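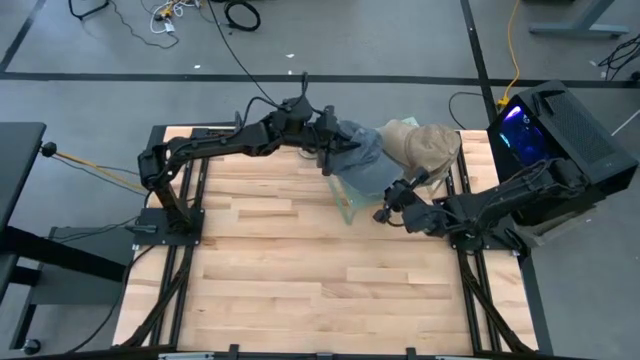 Telmo Lozano

About Hosorden

Hosorden records manipulation examples for teams that train robot policies. We work from one room with a concrete floor, and each station is built to the same pattern: a wooden tabletop between black extrusion rails, one arm on either side, and a computer on the table. Tape on the floor marks where a station stands, so it can be put back after servicing.

Most of our current work is with soft goods. Hats and caps are a large share of it. Fabric folds differently every time it is set down, and a policy trained on rigid parts copes badly with that. The present set, Kolleo, covers two-armed handling of headwear on and off a clear block. It holds 749 accepted episodes across 39 items, from washed caps to canvas bucket hats.

An episode is one attempt at one task by one operator. Joint positions and gripper states are logged with the video on a shared clock. Failed attempts are labelled and kept in a separate folder. Deming Cui reviews every episode before release and sends back any with dropped samples or a late start.

Clients receive the raw logs, the task sheet and the calibration files. We do not train models ourselves. Our converter, Jollance, writes to the common formats and is supplied with each order.

New task requests are read on Friday. Please send the object list, the start and end conditions, and the number of episodes required.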